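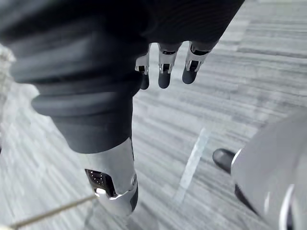
View from the wrist camera: one sleeved limb, three fingers over the carpet, and part of the right arm's housing at lower right.

How to mask the robot's own body out of wrist camera images

A policy trained on wrist camera images sees a lot of its own robot. Arms, sleeves and fingers can fill more of the view than the task does, and the policy may learn to read the arm's pose from a fold in the fabric. When the sleeve is changed, it fails. In the Lutbridge work we trained the same policy with and without a self-mask and compared the two. These are the steps we used to make the masks. Urmila Mathur wrote the first version of the labeling rules in August, and most of them have survived.

What you need

Recorded wrist camera video with joint angles saved for every image. A kinematic model of the robot. A small segmentation network; we used our own, called Pukum, but any network that gives a per-pixel score will do. A drawing tool for labels.

Step 1. Pick the images

Our pool held 2,813 images. Don't label them in order. Neighboring images are nearly identical and you will spend a day drawing the same elbow. Cluster by joint angles into 100 groups and take one image from each. Look through the result and swap out anything ruined by motion blur, but keep images where a nearby part is simply out of focus. The network has to learn those too.

Step 2. Label the body

Use a single class, "self". It covers:

Metal and plastic shells
Fabric sleeves, including loose folds
Fingers and fingertip pads
Vents, grilles and lights set into a shell
The robot's other arm, if it comes into view

Leave these out:

Shadows on the floor
The gaps between fingers
Tape, floor markings, and bright streaks that could be either
Any cord you can't trace to the robot

The gaps matter most. It is quicker to draw one outline around all the fingers, and the first labels at Nismont were done that way. The network then masked whatever was between the fingers, and that is where the object usually is during a grasp. Draw each finger by itself.

For close, blurry edges, put the line in the middle of the blur. Two people will still disagree by a few pixels. Leave it.

Step 3. Add the kinematic prior

Render the robot model from the wrist camera at the saved joint angles. Feed the silhouette to the network as a fourth channel next to the color image. The silhouette will fit rigid shells well and fabric badly, because the model has no sleeve. Do not widen the silhouette by hand to make up for it. We tried this and the masks came out too large on every bare part.

Step 4. Train

Hold out some of the labeled images before you start, split by recording session so that close copies don't land on both sides. Train until the held-out score stops rising. Polished metal gives the most trouble, as it picks up the color of the floor. Random brightness changes helped a little. Pasting in other floor textures helped more.

Step 5. Apply the mask

Fill masked pixels with one flat gray value. We also tried blurring them, and the policy could still make out the sleeve. Use the same fill in training and at run time.

What we got

On the Ibarra pick task, with a sleeve that was not in the training data, the unmasked policy succeeded in 40 percent of trials and the masked one in 69 percent. With the original sleeve the two were too close to call.

Known problems

If the hand covers the object, the mask hides nothing extra, but the policy sometimes stalls. A short image history reduces this. Recalibrate the camera after any knock to the wrist. A small shift moves the silhouette enough to leave a bright rim of metal along the mask's edge.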